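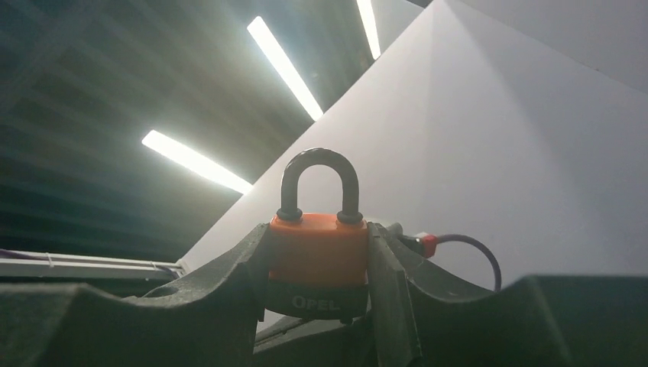
The lockers are fine but it still takes me two tries to get the shed door open in the cold, one tenant wrote on the feedback sheet at Clurberg. Several other tenants made the same complaint, and the door is now first on our repair list.

Tenant Storage and Bike Parking, Plernow
Interim report to the Pliletti Fund
10/04/2023

Work completed

The grant pays for shared outdoor storage at four housing sites. Clurberg and Seixas are open. The two smaller sites, Mill Lane and the Depot, have their concrete pads poured and are waiting for sheds.

Between the two open sites, 132 households have signed up. We planned for fewer at this stage. Most of the demand is for bikes and strollers, with garden tools a distant third. At Seixas we had set aside a corner for folding chairs and tables, and it has hardly been used. We turned it into bike space and moved the chairs to the laundry building.

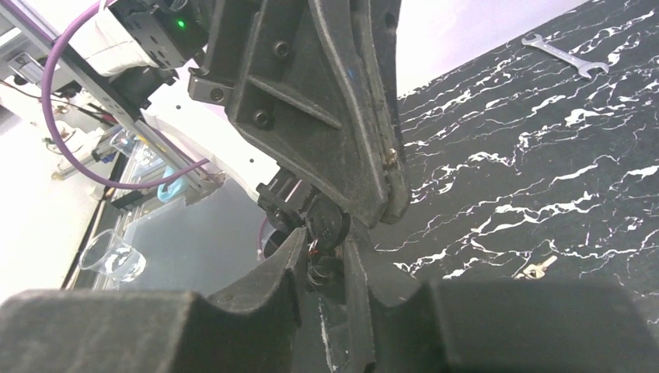 Small metal parts, close view.

Keys and sign-up

We have handed out 263 keys, counting spares. Tenants pay a deposit for a second key and get it back when they return it. A third key needs approval from the site office. This rule caused some arguments early on, mainly from larger families, and we now allow a third key without approval for households with teenagers.

Sign-up was slow on paper. Forms came back with unit numbers missing, and staff had to knock on doors to fix them. We moved sign-up to the front desk in the early evening – a desk that was already staffed – and the problem mostly went away. The old forms have been typed in and 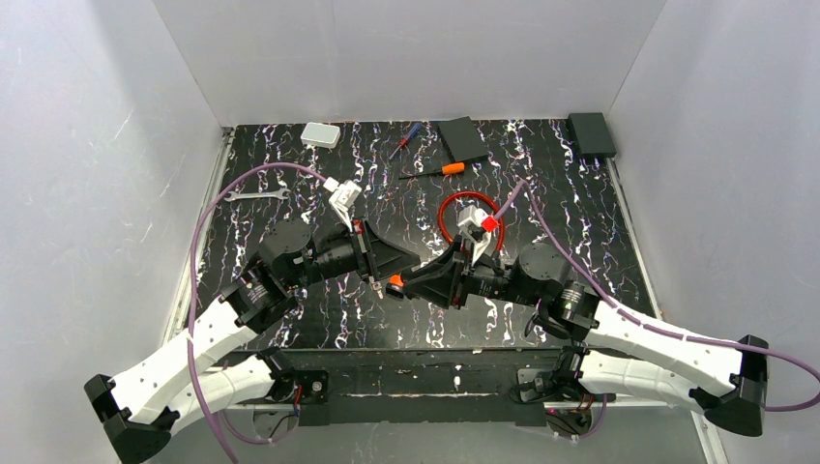
the paper copies are in the Clurberg office, where they will stay until the grant closes. A few of them are for units that have changed hands, and we are checking those against the rent list.

Abandoned bikes are still a headache. We tagged bikes with flat tires or missing wheels at both sites and gave owners a month to claim them. Nearly 86 were tagged. The ones left over went to the repair shop in Plernow, which strips them for parts and gives us a small credit toward rack repairs.
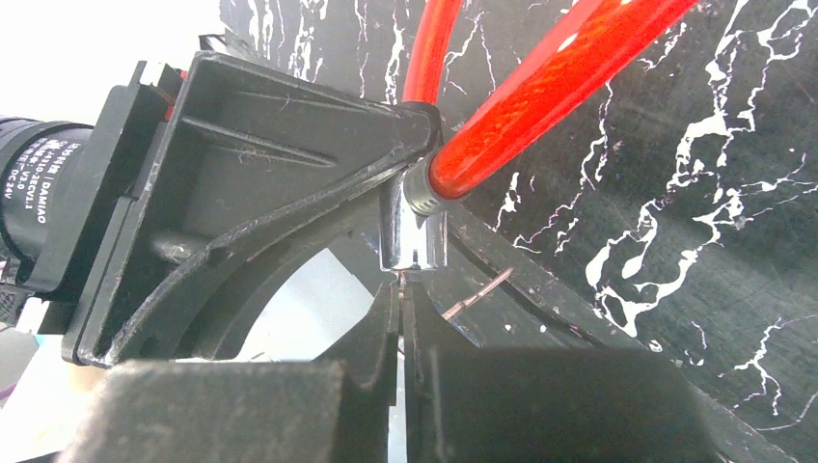 Budget

Spending is under plan overall. Lighting cost more than quoted at Seixas because the trench had to go around a drain. Sheds cost less, as we bought all of them in one order. We ask to move the savings on sheds to the lighting line. The total would not change.

Next steps

Adjust the shed door at Clurberg and replace the lower hinge.
Take delivery of the sheds for Mill Lane and the Depot.
Open sign-up at both sites once the doors are hung.
Repaint the bay lines at Seixas – they wore off over the winter.
Send the final report in November, with receipts for all four sites.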